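Pekeck Two-Arm Table Station

Item 3216
Used equipment / Robots and automation / Bench systems
Sold as a complete station. Freight only, curbside delivery. Ask for a quote.

We sell a lot of gear for laundries, rental linen rooms and small shops, and since last May the question we get most is whether a robot can take over the folding. Short answer from us: no. We carry the Pekeck anyway, for people who want to find out how far they can get. Please read the whole page before you call.

What you are buying

Two arms, a gripper on each, a table to work on, and a rail frame around it that carries the arms. You also get the Hamo control software with a one-seat license. The arms can be moved along the rails with a hex key. Plan on an afternoon for setup and another one for getting the cables out of your way.

You need your own computer. The software is picky about graphics cards, so send us your model number first and we'll tell you yes or no. 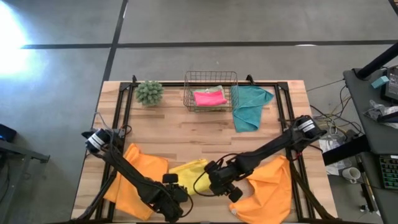
Page last changed: May, 4:10 pm

Wiping cloths and hand towels are the usual first job people pick. They look easy. Two orange cloths and a yellow one lying bunched up on a table, a wire basket at the back with a pink one folded on top: any teenager would have the lot put away before you finished asking. For a pair of arms, each wrinkled heap is a new shape. The gripper has to find an edge, and a crumpled cloth mostly hides its edges. Then it has to pick up one layer and leave the next one alone.

In our own shop we ran 296 pickups on dry cotton cloths, one at a time, using the cloth routine that comes with Hamo. We counted a pickup as good if the cloth left the table and landed in the basket. 713 seconds was our best time for a full load of a dozen. A person with one hand in a pocket beats that. Folding we don't even quote a time for, as we never got two loads in a row that we would hand to a customer.

The maker's brochure says "household ready." We asked them to explain that and got another brochure.

Where it does earn its keep

Moving stiff things of the same size from one spot to another. Boxed parts, plastic trays, empty jars. Stuslow bins work well because the lip is easy to grab.

Teaching. A tech program can get a lot of use out of this table, and the students will learn more from the failed grabs than from the good ones.

Trying out your own software, if you write it.

Where it doesn't

Wet laundry. Fitted sheets. Anything with a drawstring. Mixed loads where you don't know what's coming. Any job where a person has to stand next to it and fix every third cloth, which in our view covers most of what the sales videos show.

Specs

Arms: 2
Grippers: 2, paired fingers
Table top: wood, butcher-block grain
Frame: black aluminum extrusion
Shipping weight: 1467 lb, crated
Power: standard wall outlet, two circuits preferred
Software: Hamo, one seat

Not included

Computer, keyboard, desk, baskets, bins, cloths. Extra finger pads are sold by the pair. Buy them with the station, they wear.

Compared with the Trummer folder

People ask about the Trummer towel folder, which we also stock. It does one thing. You feed a flat towel in by hand and it comes out folded. It won't pick anything up and it won't sort. If towels are your problem, get the Trummer and keep the person who feeds it.

Returns

Uncrated stations can be returned within 30 days, less freight both ways. We don't take returns for "won't fold." You've read the page.

Questions go to the equipment desk, mornings are best. Bring a bag of your own cloths if you want to see it run.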